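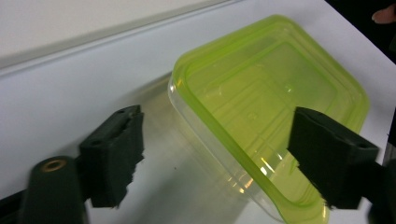 Food container with lime-green lid, white table.

Container swap and kitchen sort-out – the gallery

This page covers the plastics part of the kitchen sort-out at the Meredith share house. The pantry shelves and the cutlery drawers have their own pages. I kept this one separate as the containers took longer than everything else put together, and a few people asked how we ended up storing them.

The house had three cupboards with food containers in them, and most of the trouble was lids. Over the years people had moved in with a set, moved out with half of it, and left the rest on whatever shelf had room. Alun Craddock emptied all three cupboards onto the kitchen floor and we matched what we could. Anything without a partner went into a box for the Cakness swap table. Anything cracked or badly warped went out.

The final count was 100 containers with a lid that fitted. That is still too many for one kitchen, so the keepers were picked by shape. Rectangular ones stack and fill a shelf properly. Round ones waste the corners, and we kept only a few of those for soup.

The lime-green lids

Green lids with a stepped ridge inside the rim. The coloured rim makes them easy to pick out of a full drawer, and at our place green now means leftovers. Blue is for baking supplies, and the plain white ones hold anything that goes in the freezer.

We keep the lids on. I know the usual advice is to nest the bases and file the lids upright beside them, and we tried that for most of March last year. It saved half a shelf and the lids were all over the place again by the end of the month. With the lids on, you take out one thing and put back one thing.

Washing and labels

Everything was washed by hand in one go. Old tape residue came off with a bit of cooking oil and a cloth, then dish soap to get rid of the oil. For labels we use masking tape and a marker, stuck on the short end so it can be read when the containers are stacked. Name first, then what is in it. Zirkska labels were tried on a few of the blue ones and they peeled in the fridge, so we went back to tape.

The shelf

The bottom shelf of the tall cupboard is now just for containers. Alun cut a strip of pine to go along the front so that nothing slides out when the door is opened. The whole job, with the pine and two Zoroden drawer dividers, was paid for out of the house kitty. The dividers hold the small containers that used to fall down behind the big ones. 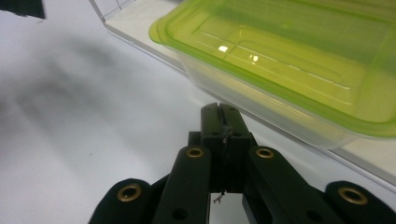

Do the lids need to be washed separately from the containers?
They are better washed apart – take the lid off, go around the inside of the rim with a soft brush, and let both pieces air dry before you put them back together.

What went to the swap

Two boxes of odd bases, one bag of odd lids, a cake carrier with no handle and a set of small tubs that were too shallow for anything we cook. If you lost a lid at a house dinner it could well be in that bag, so have a look before you buy another. The swap table is to the left of the Cakness hall entrance, and you can take things without leaving anything.

Page updated February 23, 2019. Pantry shelves are on the next page.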